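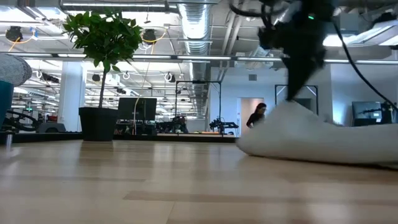

Torben Bauerfeind

Okay, I promised a few of you a thread about the pale wood floor and the little tree, so get a cup of something and settle in, because I am not known for keeping these short. 1/

We moved into the big open space in Brerneck in September and the floor was the thing I fell for before I'd even found the light switches. Long blond planks, some paler, some a bit more tan, all running the same way. On a gray afternoon it makes the whole place feel like somebody left a window open (in a nice way). 2/

The trouble with a light floor is that you become a person who looks at floors. You'll be in the middle of a perfectly good conversation and your eyes slide down to a streak by somebody's left shoe. My sister-in-law thinks I should be studied. 3/

For the first month I mopped it the way my mother mopped her kitchen tile, with a big sloshy bucket and a lot of feeling. Please don't do that to wood! I got a cloudy film that only showed when the ceiling lights were on, so every single evening I had to look at my own mistake shining back at me. 4/

Ludger Albers talked me out of the bucket. He has laid floors most of his life and he was very kind about it. A dry dust mop most days, then a cloth that's been wrung out until your hands ache, going with the planks and never across them. I wipe a strip, move back, wipe the next one. It's peaceful once you get into it. 5/

The film took three goes to lift, plain water and old cotton each time. After that the shine came back soft, with the lights sort of melting into it. I was so pleased that I sent Ludger a message at 6 in the morning, for which I have since apologized. 6/

About cloths: white ones, always, if you can. I had a drawer full of cheerful colored rags and I've retired the lot of them to the bike shed. With white you can see the dirt coming up, and you know when it's time to turn the cloth over. Old sheets are lovely for this. So are those flat dish towels that have gone thin in the middle. 7/

And I'm forever telling people to shake the thing out before they start. Get the wrinkles out, get it flat, then fold it in half and in half again so you've got a few clean faces to work through. A big cloth in a heap on the floor is a hard thing to get hold of nicely, it wants to slide away from you or come up by the middle with all its corners hanging. Find an edge first, is my advice, even if it takes a minute. 8/

Now, the tree. I wanted something green against all that pale wood and I didn't want a bush. What I love about a little standard is the bare skinny trunk with the big round head of leaves on top, like a child's drawing of a tree. It's in a square black planter up on the low black platform by the floor, and I say good morning to it, yes. 9/

I bought it at a nursery closing sale out past Hultdale, for 41, and carried it home on the train on my lap with the leaves in my face. A lady across the aisle asked its name. It didn't have one. It's been Botond ever since, with the blessing of my friend Botond Simon, who says the hair is similar. 10/

Leaves that glossy show dust something terrible, so every couple of weeks I go over them with a damp corner of cotton, one hand underneath each leaf to hold it steady. Skip the leaf shine sprays. I tried one on an old plant years ago and it went sticky and collected every bit of fluff in the room. 11/

Watering is a finger in the soil, down to the second knuckle, and if it feels cool I leave it alone. I keep the can on the platform with a saucer under it. One ring of water on blond wood and you'll be looking at it until you retire, ask me how I know. 12/

A few people wanted to know about the gray fuzzy round thing and the teal upholstered piece over on the left. I like the two together very much! Soft gray, a good strong teal, then the green of the leaves a little way along, and the floor stays quiet underneath all of it. I vacuum the fuzz with the small brush head, gently, in circles. 13/

Next I want to try felt pads from Albers on anything with legs, and I'd like a second tree for the other end, though I haven't settled on what kind. If you've kept something tall and leafy happy indoors under ceiling lights, tell me what it was and how much you fussed over it. Pictures of your floors are welcome too, streaks and all. 14/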